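Drernimthorpe Flood and Climate Forum
Board: Adaptation and drainage
Thread: Draft surface water plan, permeable paving vs. storage

culvert_keith
Posted Jun 19, 2021

The draft adaptation plan for Drernimthorpe is out and I have read the drainage section. The proposal is to lift the tarmac on the station car park and replace it with permeable block paving over a stone sub-base. The alternative, a buried storage tank with a flow control at the outlet, gets a single paragraph and is dismissed on cost.

I think the order is wrong. The ground there is clay. Water that goes through the blocks will sit in the sub-base until it drains sideways or through an underdrain, and in either case it ends up in the same culvert that backed up in December. The plan gives no infiltration test results. Has anyone seen them?

marlpit
I asked for them. Two trial pits were dug, both at the top end, where there is made ground over the clay. The rates look acceptable on paper. Nothing was tested at the low end, where the water collects.

Signe Westerberg
The lack of infiltration does not rule out permeable paving. On clay you line the sub-base, treat it as a tank, and restrict the outlet. The storage is in the voids of the stone. You get less volume per cubic metre than in a proper tank, but you don't need deep excavation, and the surface takes out a good deal of the silt before it reaches the pipe.

What the draft fails to do is say which type it means. The drawing shows an unlined base and the text talks about "controlled discharge". Those are different systems and they need different calculations.

culvert_keith
Agreed on the mismatch. I still prefer the tank. Block paving needs its joints kept clear and the council sweeps that car park when it remembers to. Let the joints silt up and you have an expensive impermeable surface.

tidemark6
Tanks silt up as well, only you can't see it happening. The Tratudum estate has one. It was inspected 14 years after it went in and the outlet chamber was half full of sediment. The flow control had been sitting in it for who knows how long.

culvert_keith
That is an argument for a catchpit upstream and a maintenance schedule, both of which any tank design should have.
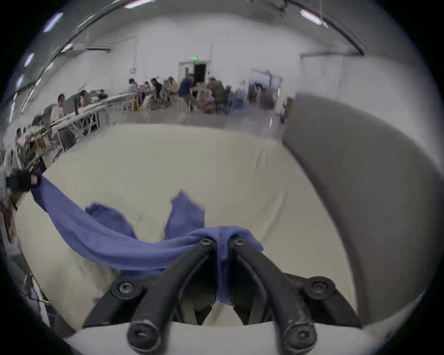 marlpit
Schedules are the weak point of both options. The draft has maintenance under "to be confirmed" with no budget line. I would object on that alone, before getting into blocks or tanks.

Signe Westerberg
Same view. Also look at the rainfall allowance. The summary table uses one uplift for climate change and the appendix uses a lower one. If the storage was sized from the appendix, it is too small by the plan's own standard. I could not tell from the text which figure went into the model.

vi_valley
I'm downstream on the Vi and would like someone to consider us. Holding water back on the car park is fine, but if it is released over 6 hours it arrives here at the same time as the peak from the upper catchment. A slower release may be worse for us than letting it go early.

culvert_keith
The area is small compared with the catchment. I doubt you could measure it at your end.

vi_valley
One car park, no. The plan lists 3 further sites with the same outlet rate. Add them up and the timing needs checking. I'm not saying it is a problem, I'm saying it hasn't been modelled.

tidemark6
That's a fair point — the model boundary stops at the Plotuvar bridge. Anything below it is treated as a free outfall, and when the river is high it isn't one.

marlpit
So the comments to send in are: infiltration tests at the low end, lined or unlined base, which rainfall uplift was used, maintenance funding, and the downstream boundary. I'll draft something on the first two. Can someone take the uplift?

Signe Westerberg
I'll do the uplift and the boundary condition. Keith, if you want the tank looked at again, send a separate comment with a whole-life cost. They will only compare it if there is a number to compare.

culvert_keith
Will do. I'll include desilting for both, at the same interval, so tidemark6 can't complain.

tidemark6
I'll complain about the interval.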